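Manipulation group, monthly meeting – minutes
Kawaguchi lab, May, 10.00
Present: Takumi Nakajima (chair), Asuka Iwasaki (minutes), two students from the Nestton programme
Apologies: Zitano liaison

1. Previous minutes
Accepted with one correction: the name of the training schedule is Kekside, with one s.

2. Tissue task, method
Asuka reported on the change of labelling. Before, each episode had one label only, at the end. Now each pull is labelled separately, and the policy receives the wrist view together with the fixed view. The patterned mat stays for all episodes, so the colour of the background behind the white tissue is never uniform. Takumi asked that the small cubes also stay on the mat as distractors.

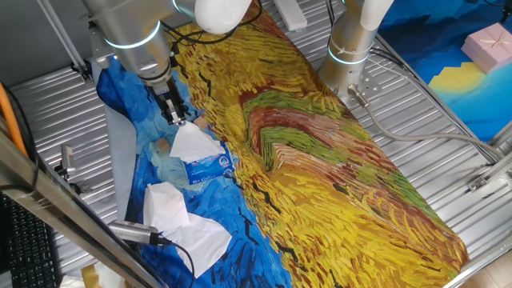 Fig. 1. Left arm drawing a tissue from the box, fixed view.

The question was raised if we should record the force at the fingers. It was agreed to wait until the labels are finished.

3. Tissue task, results
The data set has now 1,000 episodes. Of these, 14 were removed, as the time stamps of the two views did not agree. Three training runs were made with the same settings. With the per-pull labels the policy makes fewer empty grasps, but it still sometimes takes two tissues together. Takumi is of the opinion that this is a question of finger height – Asuka is not yet convinced, and would like to see the errors sorted by the shape of the tissue first.

For picking up a tissue which is already lying on the mat, the wrist view is the more useful one. When several tissues overlap, as in the view below, the border between them is hard to mark, even for a person. The students will write a short labelling guide for these cases, with the folded edges included.

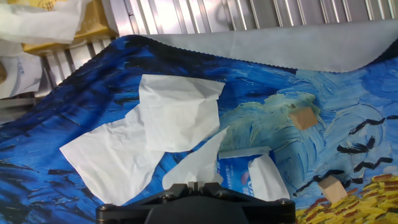
4. Equipment
Zitano has offered a new version of the controller software. We will not install it in the middle of a series. Takumi will answer them.

5. Actions
Asuka: sort the double-grasp errors and send round the table.
Students: labelling guide, first draft.
Takumi: reply to Zitano; book the lab for the next series.

Meeting closed at 11.20.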